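Unit 2: Reviewing a Two-Arm Shelf Kit
Handout, November

In this unit we review the Teton bench kit, sold by Kalgate with one year of support. Please read the offer sheet before class. The price is not our topic. We ask what a small shop receives, and what it must still do by itself.

The kit has two arms on one shared rail, in a closed cell. Kalgate promises that a new user can teach a pick task in 21 demonstrations. Our own trials with Teton needed more than 300 before we were satisfied – please keep both numbers in your notes.
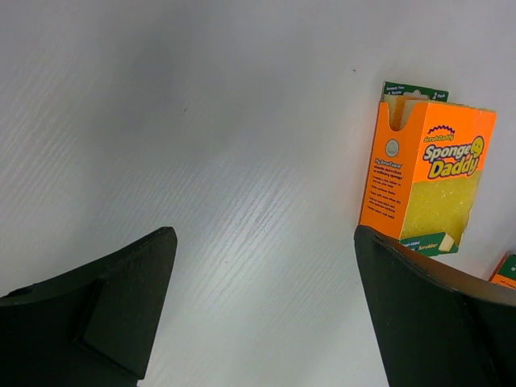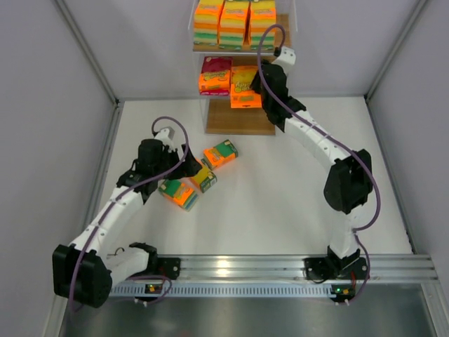
Retail sponge packs as the objects to handle.

Points for the review:
Soft goods change shape under the fingers. Write down the grip force you set.
Printed packaging has many bright colors, so check the detection on each side of the pack.
Both arms can reach the center of the floor. The offer sheet says little about collisions, and I consider this a weakness.

Compare with the Hakareo service, where you rent the cell and the updates are included until 2026. The Nzioka reader, chapter 2, has the table of costs.

Bring one page, typed.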